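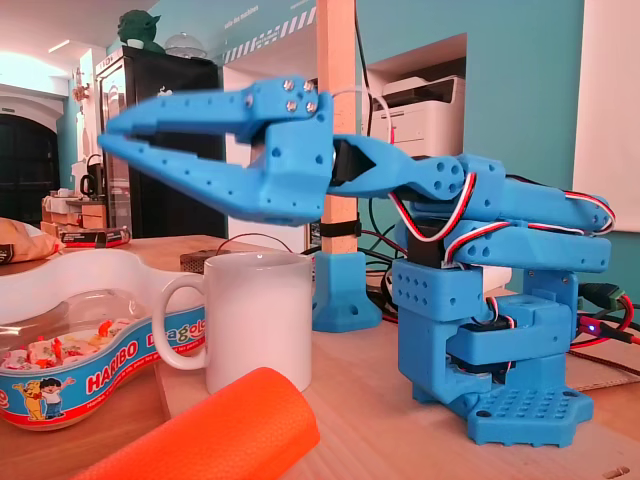

January 2, 2022
Warine notebook, Isbridge bench
Subject: effect of trimming pauses from teleoperated episodes

Purpose. The September entry recorded that the policy tends to stop with the fingers open a short distance from the candy and stay there until the time limit. The working explanation was that the operators pause at the same point while they judge depth, and that the policy learns the pause along with the motion. The present entry covers the test of that explanation.

Data. The full Warine set now holds 1,399 episodes of the candy task, in which wrapped candies are moved one at a time between the bowl and the mug. Episodes with a dropped video stream or a missing joint record were removed first. From what was left, 1,000 were drawn at random and fixed as the training list. The list is stored with the configuration files and shall not be redrawn for later comparisons.

Method. Two policies were trained from the same list with identical settings. The first used the episodes as recorded. The second used the same episodes after passing them through the Brutov filter, which drops a step when no joint has moved by more than a set threshold over the preceding window. The gripper joint is exempt from the rule. An early version of the filter treated it like the others and removed a large share of the slow closing motion, and the resulting policy snapped the fingers shut too soon. That version has been deleted from the shared folder. Any copy still held on a personal machine should be deleted as well.
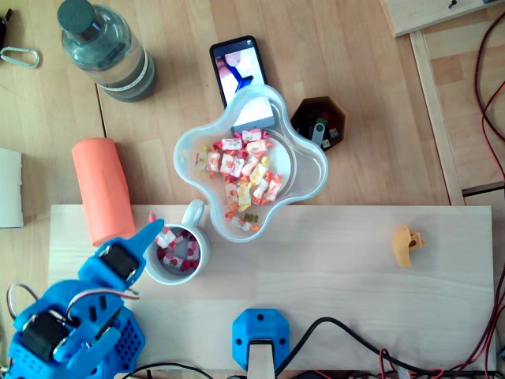 Scoring follows the Ağca sheet, with one change agreed before the trials began. The sheet allows only two outcomes for a release, in or out, and judges them by the position of the candy when the arm returns to rest. Under the revised wording a candy on the mug's rim, like the pink and white one near the fingertip, is entered as "unresolved" until the arm has gone back to rest, and only then as in or out. The scorer is not to touch the mug or the board in the meantime. Unresolved entries are kept in their own column so that the earlier sheets can be compared on the old rule.

Result. The policy trained on filtered episodes completed 76 percent of its trials. The policy trained on unfiltered episodes did markedly worse, and most of its failures were of the stalled kind described in September. The filtered policy stalled seldom. Its failures were mainly poor grasps: the fingers closed on the twisted end of a wrapper and the candy slipped out during the lift.

One side effect should be recorded. The filtered policy approaches faster and makes contact with the mug more often. No trial was stopped for safety reasons, but the mug was shifted in several of them and was put back on its mark before the next start.

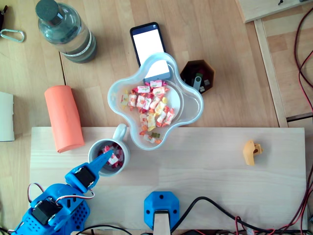
Isbridge objects that the comparison does not separate the pauses from the speed. In its view, removing idle steps shortens every episode, so the filtered policy sees more motion per training step, and a plain resampling of the unfiltered episodes to the same length might give the same gain. It asks for a third policy trained on resampled data before the result is cited outside the group.

The objection is accepted. The resampled policy will use the same training list and the same number of training steps. Start positions will be taken from the existing start file, in the existing order, and the scorer will not be told which policy is running. This last point was not observed in the trials reported here – the run name was visible on the terminal – and the result should be read with that in mind.

Open items
Write the threshold and window length into the header of each filtered file.
Check the wrist joint for play before the next series.
Add a field for mug contact to the Ağca sheet.
Rerun a portion of the unfiltered trials with a longer time limit, to see whether a stalled arm recovers if left alone.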